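White Room Questions, All in One Place

300 shares
12 comments

I've been getting the same emails over and over ever since I wrote up the repaint of our work rooms at Hondcombe, so I've pulled the questions together and answered them the best I can. I'm not a decorator. I'm a person who wanted plain white rooms, got them, and now spends a fair bit of her life wiping them down. If I skipped yours, leave it in the comments and I'll add it when I get a minute.

Why all white?

I like it! The old color was a sort of mushroom that made everybody look ill by mid-afternoon, and when Alcides Camargo came over to measure up he held a sheet of printer paper against the wall and we both laughed. The rooms open into each other and I wanted them to feel like one place when you walk through. White was the easy way to do that without having to agree on anything.

Doesn't it show every single mark?

Yes. Oh, yes. Bags, chair backs, shoulders, somebody's pen. But it also shows you where the mark is, and I'd take that over my last place, where I found a coffee splash that must have been there for years. I do a lap with a damp cloth and a drop of dish soap every couple of weeks and that gets most of it. Scuffs from rubber soles need a melamine sponge, and go easy with those, they leave a shiny patch if you lean on them.

What paint did you use?

Vimance matte on the ceiling and their washable eggshell on the walls. Two coats, and a third over the doorway where the mushroom kept grinning through. I asked for the same white for both and got talked into a slightly grayer one for the ceiling. I was grumpy about it for a week and then stopped noticing.

How much did it all come to?

$3,035 for paint, labor and patching, and that doesn't include any furniture. Jailson Marinho did the patching and charged me less than he should have. There were a lot of old screw holes. If your walls are in better shape than mine were you'll pay less, and if you do your own sanding you'll pay less again (and be finding dust in February).

What do you do about that long ledge on the wall?

The ledge! I get more mail on the ledge than on anything else. It was there when we came and I was all set to have it taken off, but Rosimeire Bastos talked me out of it, and I'm glad. The trick is to leave it alone. The minute you put one mug up there, there are mugs up there forever. I dust it with a dry microfiber cloth first and only then a damp one, otherwise you're just making paste. An old sock over your hand works fine too, and gets into the corner better.

If yours has a gap along the top, run a thin bead of paintable caulk down it before you paint. I did ours after, like a fool, and had to touch up the whole length.

Did you hide the outlets?

No, I gave up on that. I priced up covers and little boxes and all sorts, and then thought about crawling under a table to get at them every day. White plates on a white wall don't bother me. What does bother me is a crooked plate, so I go around with a screwdriver and straighten them, and you'd be surprised how much tidier a room looks for it.

Same goes for anything with knobs on it. Clean around the knobs with a barely damp cotton swab, never spray straight at the panel, and don't let your painter paint over the edge of it. Ask me how I learned that one. (You have to slice the paint with a blade to get the panel off again, and a strip of wall comes with it.)

And cables?

Cables are my weak spot. I have a drawer of Velcro ties from Paiva and I still leave a white cable curled up on a table and tell myself I'll be needing it in five minutes. My one rule that I do stick to is to match the cable to whatever it lies on. White on white, black on black. It's still a mess but it's a quieter mess. For the ones that run up along the top of the wall, I don't touch them at all, I just dust them when I have the ladder out anyway.

What kind of table should I get?

A white one with a flat top and no fancy edge, if you're asking me. Mine came from a shop closing down in Riltilcombe and I wish I'd bought more. You can wipe it in one go and nothing collects around a lip. The downside is ink. Rubbing alcohol on a cotton pad takes most pens off, but test it somewhere you can't see first, I've had a finish go cloudy on me.

How do you clean those frosted, see-through panels without scratching them?

Warm water, a tiny bit of soap, and a cloth that has never been used for anything else. No paper towels, no window cleaner with ammonia in it, and no rubbing at a dry one to get dust off. Blow the dust off or rinse it. If you've nowhere to store them flat, stand them as upright as you can, a panel left at a big slant for months can start to bow. And put something soft underneath if the table is slippery.

My white room feels cold and a bit like a dentist's. Help?

Look at your lights before you buy a single cushion! Long fluorescent fittings make white look very white, and if that's what you've got, try a warmer tube before you start repainting. Mine are still bright and I don't mind it for work, but I wouldn't want to eat supper under them. Dark chairs help a lot too. Gilmar Lins told me to put a plant in every corner, and I did, and they died.

Can I see what it looks like on a regular day?

 It's white walls in both of these, with the two-knob panel in the first one and the table, the frosted panel and (sorry) the loopy cable in the second. 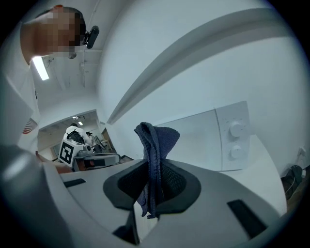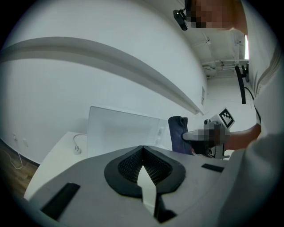 By Neusa Furtado
3 January 2020

A few more that came in after I thought I was finished:

Would you keep the doors off between rooms?

I like an open doorway. The light from one room carries into the next, and you can shout through it. If you need quiet you'll want the door, and in that case paint the edges of it too, they get grubby first.

How long before I could put furniture back?

I waited a couple of days and then pushed a table up against the wall and it stuck. Give washable paint longer than the can says if the weather's damp, and leave a hand's width of space behind everything for the first couple of weeks.

Do you keep leftover paint?

A jam jar of each, with the lid on tight and the name of the room written on masking tape. Big half-empty cans go lumpy. For touch-ups I use a bit of sponge and dab it, a brush leaves a line you'll see every time you sit down.

Will you come and look at my ledge?

No, but send me a photo of it.

12 comments
Share this page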